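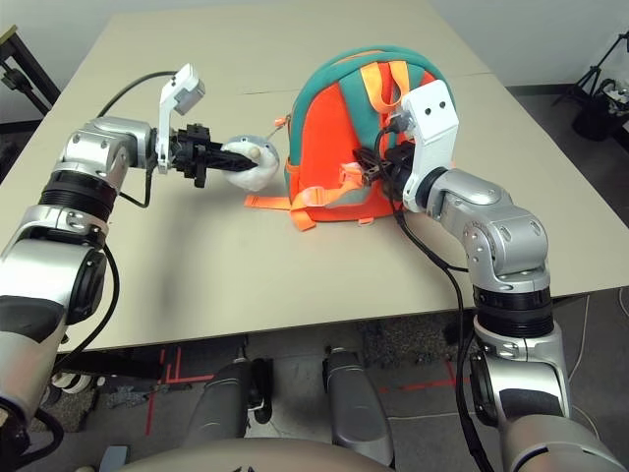

Fig. 1. Two-arm packing cell: left gripper on the plush toy, right gripper on the backpack.

Set-up Guides > Before You Buy

Section 2: Planning and budgeting for a two-arm cell
By Tamsin Pearce, updated September

Read this section before you sign anything. Section 3 covers unpacking and bolting down, and assumes you own the right things. A good half of the calls that reach our support desk come from people who skipped straight to Section 3 and are now standing in a loading bay with a very heavy box.

The worked figures come from the Pundodari site, where Demetrius Boateng did the buying and Ebony Henare had to live with it. Both have kindly let us print the mistakes.

2.1 Decide what the cell is for

1. Write down the task in one sentence. "Put a soft toy in a child's backpack" is a task. "Explore automation" is a way of spending money.

2. List every item the arms will touch, and put a real one of each in a box. Bring the box to every supplier visit. Include the awkward ones: anything with straps, buckles, zips or fur.

3. Mark each item as one-handed or two-handed. A small ball-shaped toy needs one gripper. A backpack usually needs one gripper to hold it steady while the other does something useful, and this is the whole argument for paying for a second arm. If nothing on your list is two-handed, buy one arm and go home early.

4. Ask for a demonstration with your own items.

Note: Suppliers like to demonstrate with wooden blocks. Blocks are lovely. They do not sag, and they have no shoulder straps.

2.2 Measure the room

1. Measure the table you mean to use, then the floor around it. Allow 60 cm of clear walking space on every side a person might need to reach.

2. Check the table for seams and joins. A shallow seam at the back will do no harm. A raised one in the working area will catch soft goods, and you will hear about it.

3. Mark the floor with tape before delivery and leave the tape down. Red shows up well on dark carpet. Ebony's first layout was done in grey on grey and survived until somebody moved a chair.

4. Decide where tripods, spare kit and bags will live. They will otherwise live behind the table.

CAUTION: Cables lying across a walkway are a trip hazard. Price floor covers now and add them to the order. Do not plan to "sort the cables out later". Later has no budget line.

2.3 Choose the grippers and wrist cameras

1. Start with plain two-finger parallel grippers. They are dull, they are cheap to replace, and they will pinch a strap or a toy well enough for most people to learn what they really want.

2. Order one spare set of fingers for each arm. Carkeo sells them in pairs; Mavromatis sells them singly and charges as though they came in pairs.

3. Ask whether the wrist camera bracket is included. On the Himar quote it was listed under "optional mounting", two pages after the cameras themselves, which were not optional.

4. Hold the bracket against your largest item and check that it clears. A bracket that stands up from the wrist will meet the side of a bag sooner than you expect. If it rubs, ask for a lower one before you pay the deposit.

5. Ask how the cables run along the arm. A cable needs enough slack to let every joint turn fully, and no more than that. Have the supplier move the arm through its whole reach while you watch the loop.

CAUTION: Keep hands off the table whenever the arms are powered. Budget for a stop button within reach of each working position, including the one nobody admits to standing in.

2.4 Build the budget

1. Get the quote broken down by line. If it arrives as one large number, send it back.

2. Add the lines below. All of them were missing from the first Pundodari budget.

 Spare gripper fingers
 Camera brackets
 Floor tape and cable covers
 Stop buttons
 Delivery to the room (the quote said "to site", meaning the car park)
 Replacement test items

3. Do not laugh at the last line. Soft toys and bags wear out when they are picked up all day. Demetrius put in £436 for them, was asked in a meeting whether this was a joke, and had spent it before the service contract came up for renewal.

4. Add 10 per cent for things you have not thought of. If you are asked to say what it is for, see the previous sentence.

5. Put staff time in as a cost. Someone has to reset the table between runs, and that person is already busy. At Pundodari it was Brodie Kingi, who had been told it would be mornings only.

Note: Renting for a trial period is sensible if your item list is still changing. Check who pays for wear to the fingers, and get the answer in writing.

2.5 Before you place the order

1. Walk the route from the street door to the table with a tape measure. Include the lift.

2. Confirm the delivery day and refuse a Friday. A crate that arrives on Friday afternoon is opened by enthusiasts without the manual.

3. Send the final list to whoever signs for it. For customers on our support plan, Marama Treloar will check it against your room plan free of charge, and will ask about the lift.

4. Keep the box of test items. You will need it for the first-grasp check in Section 3.4.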